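Clothes sort, September

Quick one from me as the bags are piling up again and I've got to lock up at 6.

The coat and clothing drive is on at the Morkon hall all month. Drop off at the side door, not the front, the front sticks. We've had loads in already from Drallard and the Bilyk Road lot, thank you. Last year we passed on 2,647 items and I'd love to beat it, but only with stuff people can acutally wear.

So, before you bag it up. Do the buttons and snaps. Zips as well. Check the pockets (tissues, bus tickets, one house key so far, it's in the tin by the kettle if it's yours). Turn sleeves the right way out. Wash it please, even if it's only been worn the once.
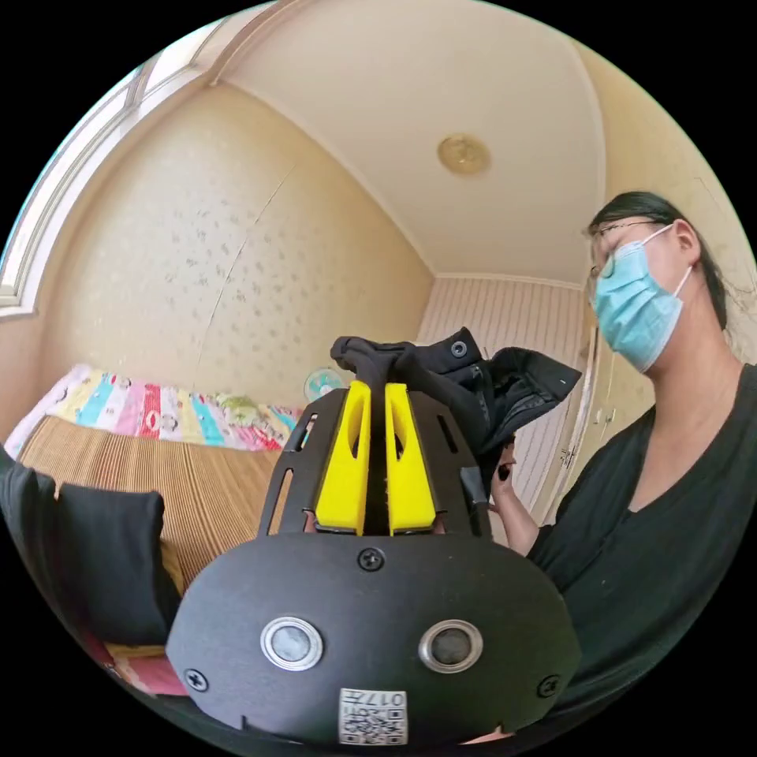

Dark things are the slow ones. Black on black, you can't see a stain or a gone seam till you've got it up close, so hold it to the window and give it a good shake. Collars and cuffs first. Anything with a missing snap goes in the mending crate and not on the rail, Jeanine Geerts has a box of spares and is happy to do them at home. She's after grey thread if anyone has some going.

Fold for the shelves, hang for the rail. Shirts fold, jackets hang. Hangers are short again, we need more than 90, any sort but wire.

What we can't take: pillows, duvets, odd shoes, school uniform with the old Rendance badge on. Towels yes, the dogs' home has them.

Masks are on the table inside the door if the dust bothers you, help yourself. Bring your own mug, the cupboard's down to three and one of them is mine.

Sorting is mornings untill the end of the month. Come for an hour, come for ten minutes, just come. Labels and pens are in the blue drawer.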